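Relatório de projeto: um mês com o kit Hivum
Disciplina de Projeto Integrado em Automação
Entregue em 12 de setembro de 2023

O que a gente tinha que fazer

A proposta era escolher um kit de coleta de demonstrações, usar de verdade e dizer se valia a pena o laboratório ficar com ele. Meu orientador, Abilio Ortuño, deixou três opções na mesa e eu fiquei com o Hivum, da Prumum, porque era o único que dava para pegar emprestado sem assinar nada complicado (eu sei, critério científico fortíssimo). O concorrente direto seria o Awan, que eu só conheço pelos vídeos, então quase não falo dele aqui.

Para quem não viu a apresentação de maio: o kit é uma garra que a pessoa segura na mão, com câmera, mais uma câmera na cabeça e um programa que junta tudo -- o tal do Kulik, que eu xinguei bastante e de que depois aprendi a gostar. Você faz a tarefa com a garra e o sistema guarda imagem e movimento. O braço robótico só entra na história mais tarde, e no meu caso nem entrou, porque o escopo era a coleta.

Montagem

O manual tem 80 páginas e eu li, sei lá, as primeiras vinte antes de desistir e sair ligando cabo. Deu certo! Quer dizer, deu certo na segunda vez. Na primeira o Kulik não achava a câmera da garra e eu passei a tarde trocando de porta USB, até descobrir que a permissão do sistema estava errada. Isso está no manual, na página que eu não li.

Depois disso a rotina ficou em 30 minutos por sessão, contando calibração e teste. A calibração é a parte chata: você mexe a garra bem devagar na frente da câmera da cabeça até o programa aceitar os marcadores dos cubos brancos. Com luz refletindo em cima deles demora mais, e a nossa sala tem muita luz de teto.

As tarefas

Comecei pelo básico, que é pegar um objeto pequeno no tampo da mesa redonda e largar em outro ponto. Parece bobo, mas é nessa hora que você entende como a garra pesa. Com as duas mãos segurando, o movimento sai bem mais limpo, e eu adotei isso como padrão para todo mundo que gravou. O ponto de partida era mais ou menos este, com as pontas dos dedos viradas para o objeto: 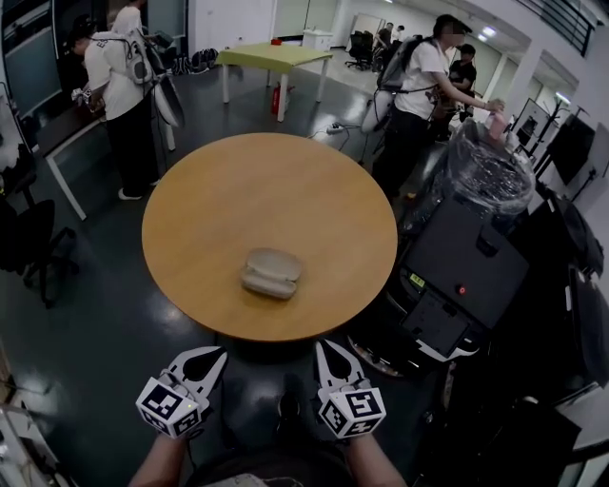 Illia Hladun discordou de mim logo na primeira semana: para ele a empunhadura com duas mãos deixa o dado bonito e a tarefa artificial, e a Prumum devia ter feito um punho mais leve em vez de empurrar o problema para quem grava. Também reclamou que o cabo puxa o pulso quando a gente gira a garra. Concordo com o cabo. Com o punho eu concordo pela metade, mas registro aqui porque ele gravou bastante coisa e sentiu mais do que eu.

No fim juntamos 540 episódios. No primeiro dia foram cerca de 70, e muitos deles foram para o lixo porque a gente esquecia de abrir os dedos antes de começar (o Kulik não avisa, e devia). Dividi a coleta em pegar e largar, empurrar de leve e passar o objeto de um lado para o outro da mesa. A última foi a mais divertida e a que deu mais erro de rastreamento, porque quem grava acaba tampando os marcadores com o próprio braço sem perceber.

O que eu achei do hardware

A garra é robusta, e isso conta num laboratório onde tudo passa de mão em mão. O corpo é largo, de cantos arredondados, e não machuca depois de um tempo de uso. Só que a mesma largura come um bom pedaço da visão da câmera dela: a parte de baixo da imagem fica ocupada pelo próprio corpo. Na prática você aprende a inclinar um pouquinho antes de se aproximar. A lente bem aberta compensa em parte, pega mesa, sala, teto e mais o que estiver por perto -- e entorta as bordas, então, se alguém for usar essas imagens para treinar alguma coisa, não pode pular a correção de distorção.

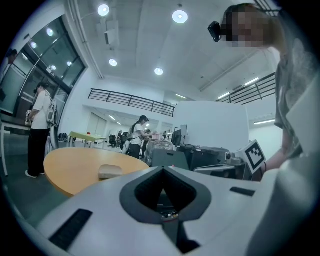

Figura 2: vista da câmera da garra, com o corpo em primeiro plano e a mesa redonda atrás.

Software e suporte

O Kulik é feio e funciona. A tela de revisão é ótima, dá para passar os episódios um atrás do outro e marcar os ruins com uma tecla só. Exportar é lento, e o formato padrão tem uns nomes de coluna que eu precisei adivinhar. Escrevi para o suporte da Prumum duas vezes: uma resposta veio no mesmo dia, a outra ainda estou esperando.

Recomendo ficar com o kit?

Sim, com um cabo mais comprido e alguém responsável por ler o manual inteiro (posso ser eu, já que agora falta menos). Para o próximo semestre eu queria gravar as mesmas três tarefas com uma mão só e comparar com as minhas. O Illia já topou, e o professor Abilio pediu que a gente combine antes o critério de descarte dos episódios, que desta vez ficou meio no olho.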